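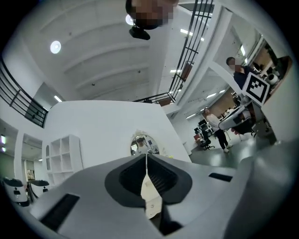

# How Does a Family Buy a House?

Maybe you've walked past a house with a sign stuck in the front lawn and wondered what happens next. Does somebody just knock on the door with a big bag of money? Well, no (though that would be quite a thing to see!). Buying a house takes a good while, and a lot of grown-ups get to sign their names a lot of times, so let's take it slowly and go through it together.

## First, how much can we spend?

Most families don't have enough money saved up to pay for a whole house at once. Houses cost a great deal! So they save up a part of the price, called the **down payment**, and they ask a bank to lend them the rest. That loan is called a **mortgage**. You say it like this: MOR-gij. The "t" is silent, and you can blame the French language for that, because the word came from there a very long time ago.

The family pays the bank back a little every month, often for many years. They also pay something extra called **interest**, which is the price of borrowing.

Let's pretend your friend wants a bike that costs $20, and she has saved $4. Her aunt lends her the other $16 and asks for $17 back. That extra dollar is the interest. A mortgage works in much the same way, only with a lot more zeros.

## Then comes the looking

Now for the fun part! A **real estate agent** is a person whose job is helping people buy and sell homes. The agent finds houses that might suit the family and takes them around to see them. Some families fall in love with the very first one. Others visit 13 houses and come home with sore feet and a long list of kitchens they didn't like.

If you ever get to go along, look at the things that matter to you. Where would your bed go? Is there a tree in the yard? Can you hear the road?

## Making an offer

When the family finds a house they like, they write down how much they would pay for it and send that to the owner. This is an **offer**. The owner can say yes, say no, or ask for a different price, and sometimes it goes back and forth for days, a bit like trading cards at recess.

After they agree, a **home inspector** comes to check the house from the roof to the basement, looking for leaks, cracks and old wires. If something is broken, the family and the owner talk about who should fix it.

## Getting the keys

The last step is called **closing**, which is a funny name for the day a new door opens for you. The buyers sign a tall stack of papers. One very important paper is the **deed**, and it says who the house belongs to now. Then somebody hands over the keys, and the family can start carrying in the boxes, the lamps, the goldfish and everything else.

**Try this:** Draw a "For Sale" sign for your own bedroom. What would you tell a buyer about it?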